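Re: [hokell-users] Jotus sensor board drops off the I2C bus

Po-yen Ho wrote:
> My Jotus board reads fine at first, then the bus goes
> quiet after 300 samples or so. Same thing with two
> different cables. Is it the pull-ups?

I doubt it. I had the same fault in August and it was the buffer setting. The default in the Hokell library is 146 bytes, too small once you turn on the humidity channel. Set it to 2,000 in the config file, then power cycle the board. A soft reset doesn't clear it.
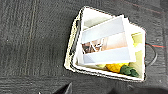

After that mine logged 2,316 samples overnight with no dropouts. If yours still stops, post the output of the bus scan and say which firmware you're on.

Dlamini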